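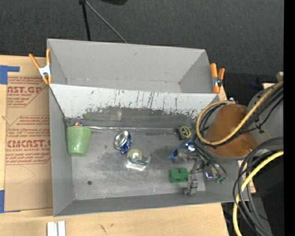 Trokell's picking kit, after a month of living with it

03/02/2025

I said in January that I would stop reviewing things that arrive on pallets. Then Souad Fahmy rang to ask if I'd have a look at the Trokell bin-picking kit before her workshop put money into it, and I have never been good at saying no to Souad.

So, the kit. For 3578 pounds you get the gripper, the mounting plate, a box of cables and a year of the Trokell software. You do not get an arm. You do not get a bin either, although the brochure has a lovely one in it, spotless, full of identical white cubes. I have never met anyone who needed a robot to pick up identical white cubes, but they must be out there, keeping the brochure people in business.

Setting up took me two evenings. The manual allows 45 minutes, and I would like to meet whoever did it in that. The mounting plate went on first time, credit where due. The wiring is another matter. Trokell supplies enough cable to reach the next village and not one clip to hold it with, so you end up with big loops hanging off the arm and a nagging feeling every time the wrist turns. Othmane El Khatib, who has fitted more of these than I have, told me to leave more slack than looks sensible. He was right, and it looks terrible.

I used a grey metal bin with a sloping panel down the middle, and filled it with the sort of thing that lives in a drawer: a green cup, a squashed drinks can, a tape dispenser, a small black tape measure. Orange-handled clamps on the ends. The paint along the bottom of the slope is in a dreadful state, and if you plan to do this for long I'd budget for a second bin, or for caring less.

Over the month I logged 300 picks. It managed 206. The tape measure was the star pupil. The cup was fine in the middle of the floor and a nuisance in a corner, where the fingers would come in at a hopeful angle and push it further away. Clear plastic is the real trouble. The software draws a confident little box next to the tape dispenser and goes for that, with great care, over and over.

Support is decent. I wrote to them twice and got Macario Zamudio both times, who answered within the day and did not once suggest turning it off and on again. He says a fix for see-through objects is coming in the spring. He didn't say which spring.

The Drosetti equivalent costs more and comes with cable clips — I mention it only because I have now bought cable clips.

Would I tell Souad to buy it? For mixed bits that aren't transparent, yes, if she has a patient person to set it up. She has asked whether I'm free next week.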